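WHAT I LEARNED FROM A YEAR OF SUPPER CLUBS

It's been a while since I wrote about the suppers, and a few of you have been asking (thank you, and sorry!), so this month you get the whole story. If you're new here: once a month I cook dinner for whoever signs up, in the back room at Ashby, and everyone chips in for the groceries. We started last November with 6 people and a pot of chili. I had no plan at all. I just missed eating with other people, and my sister was sick of hearing me say so.

The thing I worried about most was the food, and I needn't have. People will eat pretty much anything if they're sitting next to someone interesting. The second supper was the night I burned the onions, twice, and had to send Uldis Laur out for bread and cheese, and I still get emails about how lovely that one was. What I should have worried about was everything around the food – the chairs, the parking, who's allergic to what, and the cleaning up.

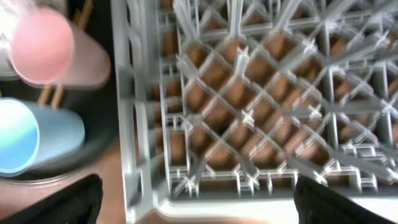
Parking, then. The lot behind Fullcombe is free after six, but the sign at the entrance says otherwise, and I get a panicky phone call about it every single month. Please believe me and ignore the sign. If it's full, go around the corner by the old feed store and walk back, it takes three minutes and there are streetlights the whole way.

ON MONEY

I said I'd be open about this, so I will. Last month we took in $257 and I spent very nearly all of it, mostly on chicken and far too many lemons. The bit left over went into the jar for December, when I'd like to do something fancier (I'm thinking duck, but don't hold me to it). I've had a couple of offers to pay more, which is kind, but I'd like to keep it at a price where nobody has to think twice.

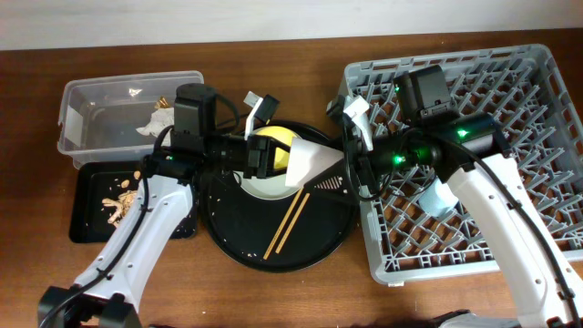

Leftovers are the part I still haven't figured out. I always cook too much – my grandmother fed eight kids and I learned portions from her – and at the end of the night everybody is suddenly too polite to take anything home. So we end up with a table covered in crumby black trays, and a clear plastic bin with a crumpled napkin in it, and meanwhile there's half a pan of potatoes in the kitchen looking for a family. From now on, please bring a container with a lid. Any old thing will do. I'm also going to put the scraps question to Tomier, who told me they'd take vegetable peelings for the community compost but got a bit vague when I asked about bread.

As for the recipes, the one you all want is the lemon chicken, and I promise I'll write it down properly. The short version is to salt it the night before, leave it uncovered in the fridge, and roast it hotter than you think is wise. The sauce is just the pan juices with more lemon and a spoonful of mustard. The beans were from a can! I'm not ashamed.

One more thing on seating. A few regulars have gotten into the habit of saving chairs for each other, and I get it, I do it myself at the movies. But the new folks end up stuck together by the door, where it's drafty, so I'm going to start mixing things up with name cards. You can grumble at me over dessert.
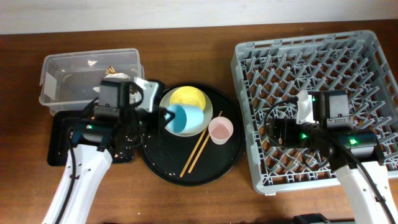

NEXT SUPPER

Soup night, with 3 soups, one of them vegan. Jukham is lending us the big kettle again. Reply to this email if you'd like a place, tell me about any allergies, and let me know if you can come early to chop.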